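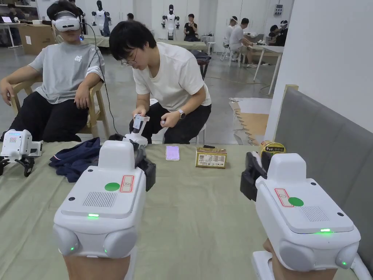 Two grippers at the table, with the people who work with them.

The day the robot wouldn't let go

Most stories about robots going wrong have lasers in them. This one has a sponge.

It happened in June at a robot workshop called Clirkby, where people teach robots to pick things up and put them down again. You have been able to do this since you were a baby, so it may not sound like much of a job. It is a very hard job. Robots are brilliant at sums and terrible at socks.

The robot in our story is called Gruvov. It has two arms, and at the end of each arm is a gripper, a sort of hand with jaws in place of fingers. Gruvov's task was to pick up a yellow washing-up sponge, carry it across the table and drop it in a bowl. It had done this 50 times that morning without a fuss.

On the next go, it picked up the sponge and squeezed. Then it squeezed some more. It carried the sponge to the bowl, very politely, and held it there, getting flatter and flatter, and would not let go.

What everyone did first

They pressed the stop button.

A stop button on a robot is big and red, so that you can find it when you are in a panic. It cuts the power to the motors. You don't need to ask permission to press it, and you don't need to be sure that something is wrong. At Clirkby the rule is that if you are wondering whether to press it, you should have pressed it already.

Gruvov stopped. The sponge stayed where it was, stuck in the jaws and looking sorry for itself. People kept their hands well away until the plug was out of the wall as well. Then somebody turned a little wheel on the side of the gripper, which opens the jaws by hand, and the sponge was free. It took a while to get its shape back.

So what had gone wrong?

To answer that, you need to know how a gripper knows it is holding something.

Try this. Shut your eyes and pick up a pencil. You can tell that you've got it, because your skin is full of tiny feelers that send messages to your brain. You can also tell how hard you are pressing. If you picked up a ripe strawberry in the same way, you would press much more softly, unless you wanted jam.

Gruvov has no skin. It has one small sensor inside each gripper that measures how hard the jaws are pushing. The sensor sends a number to the computer. A low number means "nothing much here". A higher number means "got it, stop squeezing".

A wire from one of those sensors had come loose. It hadn't fallen right out, which would have been easy to spot. It was hanging on by a thread and joining in when it felt like it. So the computer kept getting the same message: nothing much here. And the computer, which believes whatever it is told, kept replying: squeeze harder, then.

It wouldn't let go for the same reason. Gruvov's instructions said "when you are holding the sponge, take it to the bowl and drop it". The arm had already set off before the wire played up. By the time it reached the bowl, as far as Gruvov knew, it wasn't holding a sponge at all. You can't drop what you haven't got.

Was the robot being naughty?

No. It's tempting to think so, especially if you saw the sponge. But a robot can't sulk, or be greedy, or decide it would like to keep something. Gruvov did exactly what its instructions said. It just had the wrong information. If somebody swapped the signs on the doors at your school and you walked into the broom cupboard for maths, that wouldn't be you being naughty either. (If you swapped the signs, that's another matter.)

When a machine goes wrong, it is usually one of these:

A part has broken or come loose.
The instructions have a mistake in them.
The instructions are fine, but they forgot to mention something that might happen.

Gruvov managed the first and the last at once. The wire was loose, and there was no instruction for what to do if the sensor said something silly.

Finding the fault

Looking for a fault is called debugging, and it is mostly quite dull. You check one thing, then another thing, then you have a biscuit. The people at Clirkby began by changing the computer program, because they were sure the trouble was in there. It wasn't. That took up most of the afternoon.

Then they wiggled the wires. The number on the screen jumped up, fell down and jumped up again, and there was the culprit. Pushing it back in took less time than it has taken you to read this paragraph.

What they changed

Mending the wire was only part of the job. Wires come loose. It's what they do, particularly on an arm that swings to and fro all day. So they made some changes for next time.

First, they put a clip on the wire to hold it in place.

Next, they gave the gripper a limit. However much the computer asks for, the jaws will now squeeze only so hard. It is enough to hold a sponge and not enough to flatten one.

They also added a timer. If the jaws have been closing for 5 seconds and the sensor still says nothing is there, the robot has to stop and wait for a person to come and look. Engineers call this "failing safe". It means that when something goes wrong, the machine does the least exciting thing possible.

Lastly, there is now a check every morning before any work starts. Each gripper has to close on a soft block 3 times, and somebody has to watch the number go up and down properly. It is nobody's favourite part of the day.

If you ever meet a robot arm

You might see one at a museum or a science fair. Stay behind the line or barrier, even if the arm is keeping still. A robot that isn't moving may be switched off, or it may be waiting for its next instruction, and from the outside the two look just the same. Tie back long hair, tuck in dangly scarves, and ask where the stop button is. The people in charge will be pleased that you asked.

Words to know

Gripper: the part of a robot that grabs things.
Sensor: a part that measures something, such as pushing, light or heat.
Debugging: hunting for a fault and fixing it.
Fail safe: to go wrong in a way that doesn't hurt anyone.

Page last checked 1 Aug 2024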